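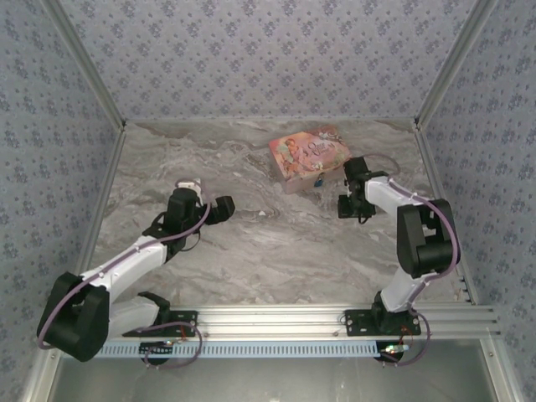 Little pink box, floral wallpaper.

Friday, August 28, 2020

So I finally finished Rugemalira! All 21 issues, in one very lazy week, mostly on the couch with the fan pointed at my face. I'd been putting it off for ages because the first issue didn't do much for me when I picked it up years ago. It's all setup — a river town, a missing ferry, a lot of people standing on docks looking worried — and I figured I knew where it was headed. I did not know where it was headed.

If you haven't read it, the short version is that a salvage diver called Kaketti finds a suit of armor at the bottom of the river and puts it on, which you should never do in a comic. The armor remembers everyone who wore it before. By issue six she's arguing with all of them, and every old wearer gets a different lettering style, so you always know who's butting in. I loved that. I went back and reread the big argument on the bridge just to follow one voice through it.

The art changes hands partway through and I know some people dropped the book over it. I get it, the new pages are scratchier and the faces take some getting used to. But the night scenes are so much better! The flooded market is my favorite stretch of the whole run, and it has hardly any dialogue (the armor shuts up for once).

My one real gripe is Prostum. He gets built up as this huge threat, he's on 2 covers looking terrifying, and then he's gone in four pages. I kept expecting him to come back and he never does. Maybe they were saving him for a sequel. I'd read it.
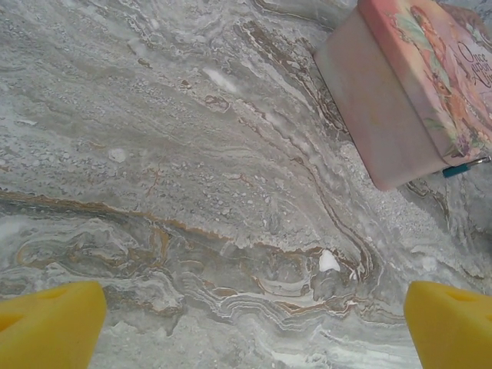
Filed under: Comics, What I'm Reading

Anyway, now I have the usual problem of what to do with them. I've got my singles in a short box that's supposed to hold 200 and I passed that a while ago, so the last few issues are sitting on top of the bookcase in a stack. I could trade up to the collected editions, but those leave out the backup stories, and the one about the ferry captain's dog is worth keeping the floppies for all by itself.

Next up is Plirkham, which a couple of you have been bugging me about in the comments since spring. I've got the first 2 issues here and I've only peeked at the opening pages — talking crows, a courtroom, a lot of green. Looks promising. I'll try to get a post up before the end of August, but no promises, I still have to mow the lawn.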